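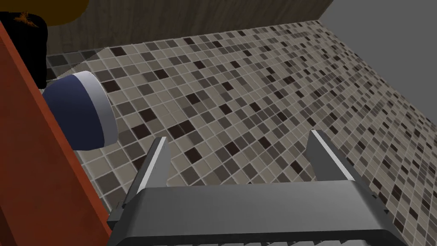 3.2 Small-plant output in Holtska, first quarter

Figure 3. Simulated view, open gripper over a tiled floor.

Output figures for Holtska taken from the plant returns, not the regional bulletin. Bulletin rounds too hard for our purposes. Returns cover 83 plants, mostly food, timber and metal parts, a few in textiles. Mining left out. Power left out too, except where a plant sells its surplus.

February was the weak month. Food held up, timber slipped, metal parts dropped hard and only partly came back in the month after. Ross and Sawatzky read this as a stock effect: plants had filled their yards before the new freight rates and then shipped from the pile. We mostly agree. But the order books at Gastcombe were thin well before the rates changed, and stock alone does not cover that.

Value of output is given at factory gate, before tax. Employment is head count on the last working day of the month. The count for all plants was 3070 at the start of the quarter and 3000 at the end. Nearly all of that loss sits in metal parts. Textiles added a little, timber flat. Hours were cut earlier than jobs, as teh payroll sheets show, so head count understates the slowdown.

Two problems with the returns. First, late filing: up to 3 plants in any month sent nothing, and we carried forward the previous value. Second, Morin changed its product codes partway through and some finished goods moved into semi-finished. Vidal recoded these by hand from the invoices. Totals don't move, the split between branches does, slightly.

Prices. No local producer index exists, so the Flumumach series was used, joined at the start of the year. Not ideal. Flumumach is heavier in timber and its prices fell sooner. Ramasamy reran the branch totals with no deflator at all and the ranking of branches stayed the same, wich is the result we rely on in section 4.

Seasonal adjustment was not attempted, series too short. Leclerc's earlier tables are adjusted and should not be set next to ours.

Last updated: February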